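Buvlow Water Protection Alliance
Minutes of the General Meeting, Sat 4 August

4 min read
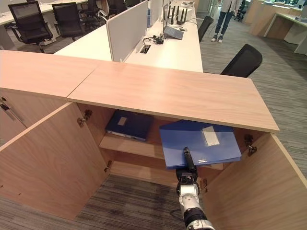

Cabinet with both doors open.

1. Call to Order

The chair called the meeting to order at the Benítez Street hall at 10:05 a.m. A quorum was present, with 108 members signed in. The agenda was adopted with one change: the report on legal matters was moved ahead of the report on outreach.

2. Minutes of the Previous Meeting

The minutes of the previous meeting were approved as corrected. In item 6, "county road" should read "county right-of-way."

3. Legal Matters

The legal working group reported on the application by Widurix to build a gas compressor station on the north bank of Drimadano Creek. The state agency has accepted the application as complete, and the public comment period is now open. It closes on the last business day of August.

Counsel has advised that comments should refer to the draft permit by section. Form letters will be entered in the record but will be grouped and answered together. Members who live within a mile of the site are asked to say so in their first paragraph.

A member asked whether the Alliance could request a second public hearing. The working group replied that a request may be filed in writing at any time before the comment period closes, and that the decision rests with the agency.

Motion: That the Alliance file a written request for a second hearing, to be held in the evening and within Buvlow. Seconded. Carried without dissent.

4. Petition

The petition against the creek crossing has 568 signatures. Of the sheets turned in, 3 were returned to the people who circulated them for missing addresses. The corrected sheets are due at the office before the next meeting.

It was noted that signatures from outside the county are welcome but must be kept on separate sheets.

5. Water Testing

The monitoring group reported that samples were taken upstream and downstream of the proposed crossing in the spring and again in early summer. Lab results for the second round have not been received. The group wishes to have two full rounds on file before any ground is broken.

A member raised a concern about access to the downstream site, which is reached through private land. The owner has given verbal permission. The meeting agreed that written permission should be obtained.

Action: Monitoring group to draft a one-page access agreement for review by counsel.

6. Outreach

The outreach group proposed a walk along Drimadano Creek to mark the close of the comment period. Discussion followed on parking, shade and the length of the route. Several members favored the shorter route, which stays on the public path and ends at the footbridge.

Motion: That the walk follow the shorter route, and that up to $200 be spent on printing and drinking water. Seconded. Carried, with two members opposed.

Members were reminded that the walk is a peaceful public event – signs are welcome, but no one should enter the Widurix parcel or block the service road.

7. Other Business

A member asked that future agendas be posted one week in advance. The chair agreed.

A proposal to join the regional coalition was tabled until its bylaws have been sent to all members.

8. Adjournment

The meeting was adjourned at 11:50 a.m. The date of the next general meeting will be announced by mail.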